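The Belt Goes Through the Loops, Eventually

The invitation from Lorko promised "a morning with the future of garment handling," and by half past nine I had been given a lanyard, a coffee and a brochure with the number 666 in it. That is how many practice runs, according to the company, its two-armed system had logged on belts alone. I asked how many of them had gone well. The woman at the door said Noman would know.

Noman Kakakhel runs the demonstration floor. He is likable, talks fast, and does not care for the word "laundry." His customers, he says, are resale warehouses and rental outfits, places where used clothes come in by the truckload and somebody has to get them ready to ship again. Kinnear, a reseller that has been talking to Lorko since August, handles 3,000 pieces on a busy day. Almost all of that is done by hand.

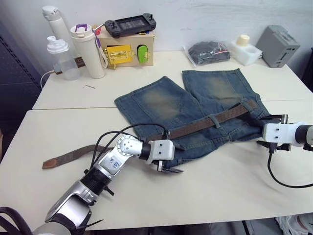

Belts are a strange thing to build a sales pitch on, and I said so. Mieke Prins, who spent years on a sorting line before Lorko hired her to tell the engineers what they were getting wrong, took my side more than I expected. A shirt can be folded badly and still sell, she said, but a belt half in and half out of its loops gets a garment sent back. On the denim shorts they had chosen for us, the braided belt ran at a slant across the waist, with its tapered end lying well out on the bare table. Both grippers were down at the waistband. Prins told me she could do a pair without looking.

I would have liked to see her race it. Kakakhel laughed and moved us along.

The questions got better over lunch. Kanokwan Panyasiri, visiting from a rental company called Fullix, wanted to know what happens with a stiff leather belt, or a buckle the size of a saucer. Those were "on the roadmap." She asked what happens when the shorts arrive in a ball at the bottom of a bin. A person lays them out first, it was explained. She wrote that down and underlined it.

So did I. If a worker has to flatten every garment before the arms get going, the saving is whatever remains after that worker's wages, and I couldn't get anyone to put a figure on it. Atif Pirzada, from the sales side, offered me 1,275 instead, the number of garments in the next round of trials. It will run at 2 sites. He would not say whether Kinnear was one of them.

None of this makes the machine a fraud. I have been to demonstrations where the robot stayed under a sheet. Lorko let us stand close and ask rude questions, and I give them credit for that. But I asked Prins, on my way out, whether she would have wanted one on her old line. She thought about it for a while and said she would have wanted a better chair.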